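Notes from the bench: keeping a pair of grippers happy

Princess Dimaculangan asked me to write something for this issue about looking after the hand-held grippers, mostly because I'm the one who keeps stealing the good tweezers. So this is about pair 27, the one that spent the spring in Naltthorpe folding laundry and came home a bit stiff on the left.

Stiff is the word everybody puts on the tag, and it can mean almost anything. With this pair it was lint in the linkage (of course it was). I always start at the pivots - wipe the pins, work the trigger slowly, and listen. If it ticks, something is caught. If it just drags, I look at the rails next, and I go at those with a dry brush before I let myself reach for any oil.

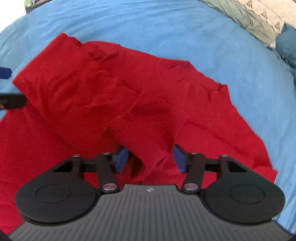

Finger pads are where I spend most of my time. They're the only part that is supposed to touch the cloth, and knits are a real workout for them, so after a pad change I like to try something like a ribbed cuff on a red sweater, with the pads open on either side of it, before I bother with anything flat. A cuff is thick and springy and will show you a crooked pad right away! I close on it gently, lift an inch or two, let go, and do it again until I'm bored. If one pad always lets go first, back to the bench, loosen the screw, nudge it, tighten, repeat. Jayson Maglaya does this by eye and is done before his coffee's cool. I use a little square and take forever.

The other thing I check is that the two grippers in a pair feel the same in the hand. Lilibeth Macaraeg folds more than any of us, and she can tell when one side closes even slightly heavier than the other. She was right about 27, too. The return spring on the left one was tired, and I swapped both so they would age together.
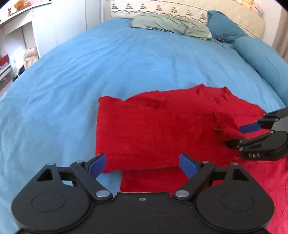
Springs come from Frandsen now, in bags of 3, and I've put them in the top drawer with the spare pads. Please write it on the sheet when you take one. The counter on the left unit read 3,717 closes when I opened it up, and I'd love to know how that compares with the pairs over in Pravville, so if Viorica Cârstea is reading this - send me your numbers!

One small request before the July round of checks. Brush the lint off before you put a pair back in its case, even if you're only stopping for lunch. The foam holds on to fluff and hands it straight back to the pivots. There's a soft brush on a string by the door, and a second one in my desk if that one has walked off again.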